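Marking out a shared table for two-arm placement trials: what should the written rule say?
Posted in Workcell practice by Soledad Aguirre

Our department has been asked to produce a one-page rule for the tabletop used in placement trials. Two arms share the table. The surface is brown kraft paper, divided into squares with blue painter's tape, and household articles are placed in named squares at the beginning of each trial.

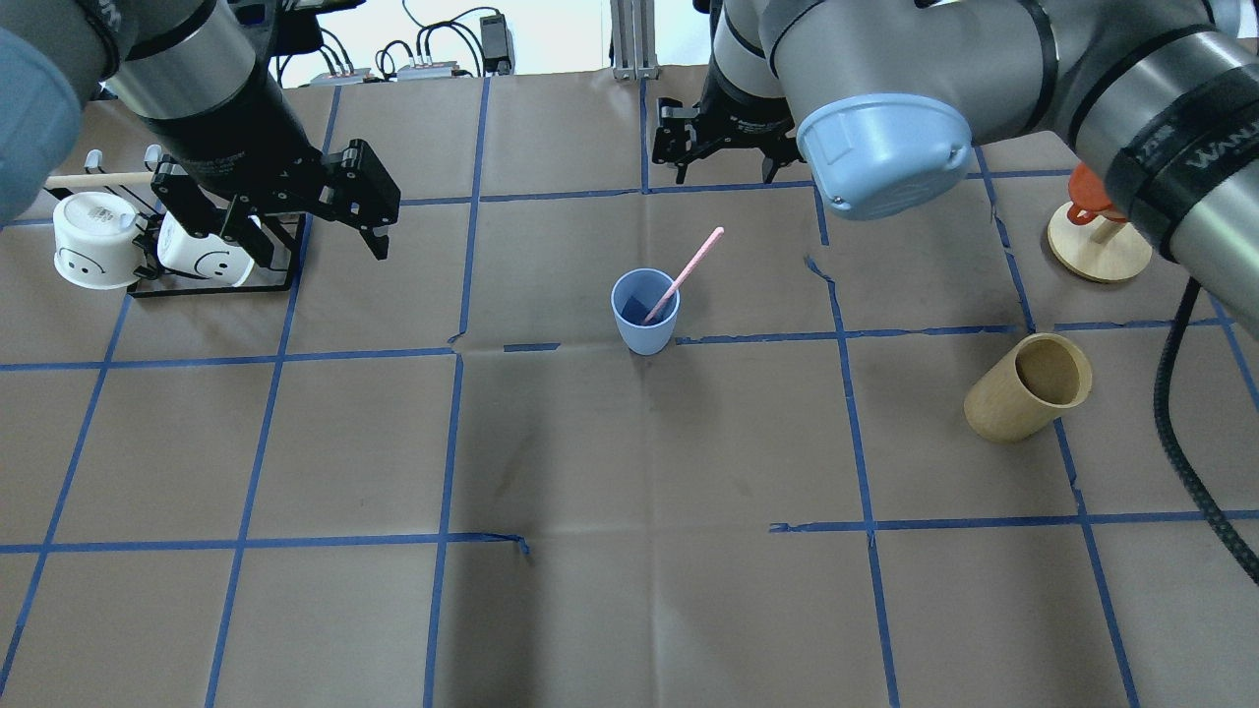
Shared table with taped grid, mug rack and cups, both arms over the work area.

The present draft states only that "the grid shall be kept in good order". Our internal reviewer considers this unenforceable, and I agree. I should be grateful for advice on three matters.

First, at what point should a taped line be regarded as no longer fit for use? Secondly, should the paper be replaced at a fixed interval or upon inspection? Thirdly, is it acceptable for the tape to serve both as a guide for the operator placing the articles and as the boundary between the two arms? The draft treats these as the same thing.

The grid squares measure 300 mm on each side. The speed limits and the emergency stop arrangements are covered by a separate document and need not be discussed.

Posted by Drundon

The third matter should be settled before the others. A line of tape is a visual aid for people. It does not restrain an arm, and a rule that calls it a boundary will sooner or later be read by someone as a protective measure. The separation between the arms should be set in the controller and recorded in the risk assessment. Your page should refer to that record by its number and should describe the tape as "placement marking" throughout.

With regard to condition, I would suggest wording on the following lines, which we adopted at Ibarra after a lengthy review:

"Placement marking shall be inspected before the first trial of the day and after any change of layout. A strip shall be replaced where an end has lifted, where a gap exceeds 30 mm, or where the edge is torn so that the line can no longer be followed. Loose fragments shall be removed from the surface. Replacement shall be of the whole strip between crossings."

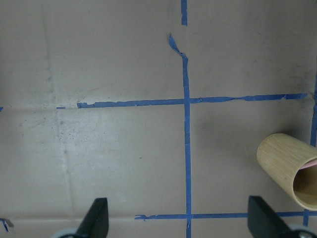

The last sentence of that clause is the one most often resisted, as it takes longer than pressing a short piece over the damage. We have nevertheless kept it. Patches laid over old ends leave a double thickness, and a fingertip or the rim of a cup can catch on it. Operators should also be told to check the paper beneath the strip as it is removed, for the adhesive may take the surface with it.

Inspection should take place with both arms stationary and in the condition your risk assessment requires for reaching across the table.

Posted by Flimmont

We change the paper every 185 trials. It works well enough for us. Use wider tape.

Posted by Bristier

I would support the wording given by Drundon, with two additions.

A fixed interval is useful only as an upper limit. Our own rule requires replacement upon inspection, and in any case at the end of each month. Creases matter more than marks. A smudge may be left, provided that it does not affect any camera used in the trial, whereas a crease under a standing cup may cause it to lean.

The rule should also state how the starting position of each article is recorded. "Cup in the third row" is insufficient if the cup may be upright or on its side. We use a printed sheet, form 57, with one box for the square and another for the orientation, and the operator signs it before the arms are enabled.

Posted by Soledad Aguirre

I am obliged to all who replied. The term "placement marking" has been adopted and the reference to a boundary removed. The 30 mm figure will go to our reviewer in July together with the clause on whole strips. Could Bristier confirm whether the sheet is completed afresh for every trial, or only when the layout changes?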